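Household Textiles: A Revised Approach to White Cloths

The care of household cloths was for many years a matter of habit in our home in Stenville. Cloths were washed when the basket was full, folded when time allowed, and placed in whichever drawer had room. In April a more orderly arrangement was adopted, and readers of this blog have asked for an account of it.

The first step was an inventory. All cloths were brought to the dining table and sorted by use: drying glassware, wiping surfaces, lining bread baskets, and general cleaning. The total came to 37, which exceeded all expectations. A number were worn through at the center and were moved to the garage for use on the bicycles. Others were duplicates from my mother's apartment in Cirdale and had never been taken out of their ribbon. At the end of the exercise, 18 white cloths were kept for the kitchen. The colored ones went to Trinidad Nieto, who had requested them for her pottery class.

White was selected as the standard for the kitchen. All the cloths can be washed together at a high temperature, stains are noticed early, and a replacement need not match a pattern that has been discontinued. My sister holds the opposite view and maintains that a dark cloth is kinder to the person doing the laundry. Her position is respected in this household, but it has not been adopted.

Washing now takes place twice a week. Cloths used on greasy pans are soaked overnight in warm water with a spoonful of washing soda. Fabric softener has been withdrawn from use entirely, as the cloths had begun to push water along the glasses and leave streaks. Two or three washes without it were needed before they dried properly again. The detergent is the unscented powder sold by Robles, the hardware store near the post office, which keeps it on the bottom shelf behind the paint trays.

Folding required more discussion. The method in use before April was to fold each cloth in half and in half again, which produced a thick square that would not stand up in the drawer. Nerea Esteban, a former colleague with long experience in hotel linen, recommended folding in thirds lengthwise and then in thirds again. The procedure is as follows. The cloth is laid flat on the table and smoothed from the center outward with the palm of the hand. The corners are pulled square. One long side is brought in to the two-thirds line, the other is laid over it, and the strip is then folded from the short end. Cloths that have twisted in the dryer are shaken out firmly before they are laid down.

The smoothing should not be hurried. A fold made over a bunched area will set, and the bump will still be there when the cloth is next taken out – ironing will remove it, but ironing kitchen cloths is not part of the program. The wooden table has proved better for this work than the kitchen counter, where there is always a crumb or a drop of water waiting. The table is wiped and allowed to dry beforehand.

Storage is in the second drawer to the left of the stove. The folded cloths stand on edge in one row, with clean ones added at the back and the next one taken from the front. A narrow divider, cut from a shoebox, separates the glass cloths from the rest. It is due to be replaced by something sturdier when time permits.

Table napkins have not yet been addressed. They remain in the sideboard, unsorted, along with two tablecloths of uncertain size, and will be measured before the summer guests arrive.

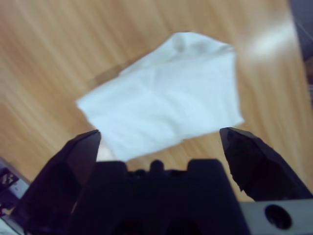 The measurements will be posted once the sideboard has been cleared, together with a note on removing candle wax from linen, as several readers have requested.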